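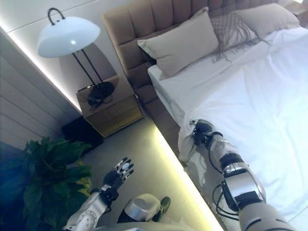
A reader wrote in after the last newsletter to ask why we keep calling it the "long version" of Cloler when the theatrical version was already too long, and whether anyone who sat through it the first time has a reason to go back. The same reader said the second half only made sense on a rewatch at home with the subtitles on, and that if the new cut doesn't fix the sound, the extra footage won't matter much.

It's a fair question, and we can answer more of it now than we could in January. Stendo has confirmed that the extended cut of Cloler will play in theaters before it goes to disc and digital. It adds 16 minutes to the movie that came out the first time, and the company says the whole soundtrack has been remixed from the original recordings. So the sound is being dealt with, at least on paper.

For anyone who missed it, Cloler is the slow, snowy thriller about a ferry pilot who takes a job on an inland lake and slowly works out that the town on the far shore has been lying about a sinking. The title is the name of the boat. It opened small, got decent reviews and was gone from most screens before word got around. It found its audience later, the way these things often do, and the calls for a longer cut started when the screenplay was published with several scenes that weren't in the movie.

The restored material falls in four places, according to the notes Stendo sent to theaters.

The first is a longer opening on the dock at Tekari, where most of the exteriors were shot. The theatrical version starts with the pilot already on board. In the new one we see the hiring, including the conversation with the harbor office that everyone refers to later. A lot of viewers took that conversation to be a lie made up by one of the characters. Showing it will change how the middle of the movie plays, and not everyone is going to like that.

The second is a dinner at the boarding house. Part of it was in the trailer, which led to a fair amount of grumbling when it didn't turn up in the movie. The notes say the scene now runs complete, with the argument over the missing logbook.

The third is the night crossing. There are no new story points in this one, only more of it. The crossing was the best thing in the original and we're curious whether it holds up at greater length. Part of its strength was how suddenly it ended.

The fourth is the ending. Stendo is being careful with its wording here and says only that the last scene has been "extended and re-scored." We take that to mean the final shot is the same but the walk up the hill before it is longer. The published screenplay has a short exchange with the ferryman's daughter at that point -- if it was filmed, this is where it would go. The notes don't mention it.

One thing that is not coming back is the courtroom framing story. It was in an early draft, it was apparently filmed in part, and it has been a topic on the message boards ever since. The notes say plainly that it was dropped before editing was finished and that no completed version exists. That should settle it, though it probably won't.

On the sound. The complaint about Cloler has always been that the dialogue sits too low under the wind and the engine. Some of that was on purpose. The pilot is half deaf in one ear and the mix leans on it, especially below deck. But there were also plain problems, and the version that went out on streaming made them worse by squashing everything into a narrow range. The new mix brings the voices forward in the indoor scenes and leaves the lake scenes mostly as they were. There will be a theater mix and a separate home mix. If the home mix is done with care, that alone would be worth having for people who gave up on the movie the first time.

The picture has been regraded too. The first release was very blue, and the notes describe the new grade as closer to what the camera negative looked like. We've seen one short clip and the snow is now white and the interiors are warmer. It's a bigger change than we expected. The boarding house looks like a place where people live, and the fog on the lake has some detail in it. We'd want to see more than one clip before saying it's better all the way through.

Now the practical part. The cut will open at three theaters, with more to be added if those dates sell. The Tarawneh is the one most of our readers will be able to get to. It's also the largest of them at 900 seats, counting the balcony, and it still has the big curved screen in the main house. Cloler never played there in its first run. It was booked in the small room downstairs for a week and then moved out for a holiday title.

Tickets at the Tarawneh go on sale through the theater's own box office. Members can book a day ahead of the general public. The balcony will be open, and from experience the front rows of the balcony are the best seats in the house for a widescreen movie, while the back rows under the overhang lose some of the surround sound. If you're going mainly to hear the new mix, book downstairs and toward the middle. The side blocks downstairs are priced lower and the view is fine for most movies, but the curve of the screen does odd things to straight lines from out there, and this is a movie with a lot of horizon in it.

There will be no intermission. The running time is under the length where the Tarawneh normally puts one in. There's also no support feature and no introduction planned, although the theater says it is still talking to Stendo about a recorded one. Doors open half an hour before the show and the bar on the balcony level will stay open until the lights go down.

As for the disc, it will carry both cuts. Stendo has confirmed the extended version and the original on separate discs, both from the new scan, with the old sound mix kept as an option on the original. That's the right way to do it. There was some worry after the last couple of Stendo releases, where the first version of a movie was left off altogether or tucked away in standard definition. The extras aren't final. The short documentary on the Tekari shoot is listed, and so is a gallery of the boat drawings, but the commentary from the first disc is marked "to be confirmed." Hold on to your old copy until that's settled.

Digital comes after the disc. We've been told the extended cut will be sold as its own title, so people who already bought Cloler digitally won't get it as an upgrade. That seems a bit mean for a movie that owes its second life to the people who bought it early, and we've asked whether there will be a discount. No answer yet.

Back to the reader's question. Is there a reason to go again? If you disliked the pace, probably not. Almost everything being added slows the movie down, and a clearer sound mix won't change that. If you liked it but found it hard to follow, the dock scene and the dinner should help a good deal, and seeing it on a screen that size will be a different thing from watching it at home. If you've never seen it at all, we'd suggest starting with the original. The shorter cut keeps you guessing about the harbor office for a full hour, and you only get to do that once.

We'll be at the first Tarawneh showing and will report on the new mix in the next newsletter. If you go to one of the other two theaters, write and let us know how it sounded, and tell us where you sat. Please keep the ending out of the subject line -- the mailbox is shared.

Last updated 13th May

16 shares | 4 comments

Contact the newsletter | Copyright, all rights reserved | Back to top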